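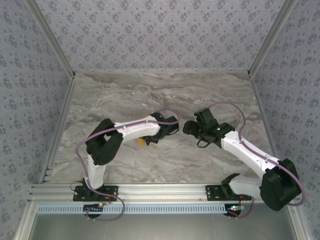

Photo: Testach student robotics club, bench 3

Two-arm handoff: grippers collide or stall when they meet near the center

Asked 2021-05-27 in Student projects > Manipulators

Our club is building a two-arm cell for the Pellholm student challenge. Both arms are bolted to one aluminum extrusion rail and reach inward over the same tabletop. The task is to pick up a pad with one arm, pass it to the other and set it down inside a marked area. Scoring is on completed handoffs in a fixed time.

Each arm works well alone. Pick and place with only the left arm succeeded in all 30 of our last trials, and the right arm is close to that. With both running, one of two things happens when the grippers get near each other:

1. The wrists touch before the receiving fingers are around the pad. The controller reports a position error and holds.
2. Both arms stop short of each other and wait until the timeout.

Setup details:
Supply is 24 V, shared by both arms.
Each arm has its own controller. They exchange a "ready" flag and nothing else.
Base offsets were measured with a ruler from the center of the rail.
The planner is Kong, default settings, one instance per arm.

The pad is soft, so a few millimeters of error in the grip should not matter. Is this calibration or coordination?
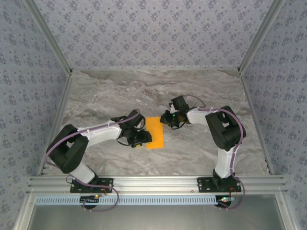 Answer 1 (accepted)

Both, and they should be fixed in that order.

Calibration. A ruler is not good enough for the base offsets. Any error in the angle of a base plate grows with reach, and a handoff is done at long reach. Fix a pointed pin in each gripper, touch the same mark on the tabletop with each arm in turn, and record both sets of joint angles. Repeat for at least six marks spread over the shared area, then solve for the transform between the two bases. If one mark has a much larger residual than the others, retake it before changing anything else.

Coordination. Two planner instances that do not know about each other will each treat the center as free space. Your second symptom looks like a deadlock: each controller waits for the other's flag. Replace the flag with a state number that only one side may advance:

0 giver moving to handoff pose
1 giver stopped, receiver may approach
2 receiver closed on pad
3 giver open and retracting
4 clear

Only one arm moves in any state. It is slow, but get it working before you overlap any motion. Also add the other arm's wrist and gripper as a collision body — a plain box is enough to start.

Answer 2

We had error 2772 on a Sellusau controller doing almost the same thing and it was the cable. At full reach the loop over the forearm went tight and pulled the wrist off. Give it more slack and try again.

Answer 3

Lower the speed. Worked for us last November.

Comment from asker on Answer 1: Refitted with eight marks. The right base was rotated slightly on the rail. First symptom is gone, working on the state machine now.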